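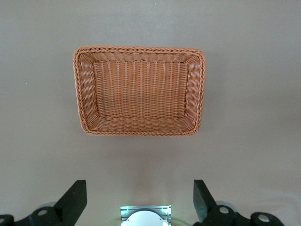 Prondalness Lakeside Resort: progress report to Kasunska Hospitality Fund
Tuesday, May 14, 2024

Work done since the March report

The pool deck is open again and 300 of the 360 guest rooms have new beds and carpet. The other 60 are in the east building, where the elevator is still out of service. Cuvex has given us three repair dates and missed them all. We have a fourth in writing, and I would not plan around it.

Bookings

We sold 3184 room nights in the period. The sales team credits the new website. I doubt it. Two large conferences moved here when another hotel closed its ballroom, and without them the figure looks a lot like last year's. Please hold off on raising the summer target until we have a month with no conference in it.

Guest survey

We sent out 1000 survey cards and the scores are up. Most of the replies came from guests who had been given a free breakfast, so I put little weight on them. Complaints about slow check-in have not gone down.

Spa

Yousafzai has proposed a second treatment wing. The numbers assume the spa is full on weekdays — it never has been. I recommend no money be released for this yet.

Next payment

We request the carpet and bedding balance only.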